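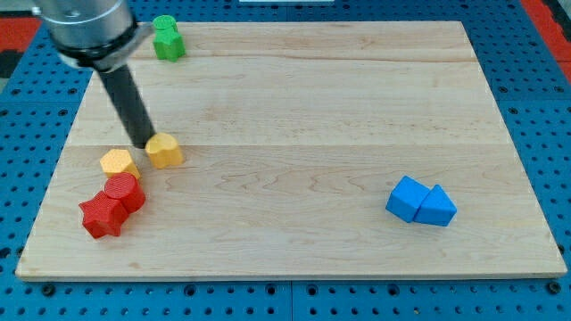 Cistwood council has put a price on borrowing a cheese board, and the town is taking it about as well as you'd expect. From September, the household lending shelf at Cheema Street library will charge a $2 fee on anything classed as "kitchen, wooden", a category that takes in rolling pins, salad bowls and any pale board made of planks joined along a seam. Plastic stays free. So does the fondue set, which has been out once.

The shelf opened last winter with 141 items and now holds 223, most of them donated by people who were moving house or had recently got married. It has been a quiet success by local standards. Loans reached 1,033 in the first year, and 201 of those were for wooden kitchenware, a figure the council's report describes as "disproportionate" and everyone else describes as Christmas.

The trouble is oil. Wooden items are meant to be wiped down with food-grade mineral oil between loans, and the library says it has been going through the stuff faster than printer toner. The fee is supposed to cover it. A cheaper plan, under which borrowers would oil the boards themselves before returning them, was tried in autumn and dropped after several came back smelling strongly of sesame.

Residents at the information session in Vetovau Hall were mostly against the charge, although a fair few seemed to have come for the sandwiches. One speaker said it was a tax on entertaining. Another asked whether bamboo counted as wood or as grass, and was told the question would be taken on notice. A man near the back wanted to know why the pressure washer, which runs on petrol he buys himself, still needs a $50 deposit. He was told that was a separate agenda item.

Hardware shop Cistex has since offered to supply the oil at cost, in return for a small sticker on the underside of each board. The council is considering what "small" means.

Submissions close at 5 pm on the last working day of the month. Forms are at the library's front desk, in the tray beside the spare fondue forks. The ruling on bamboo will be posted on the noticeboard when there is one.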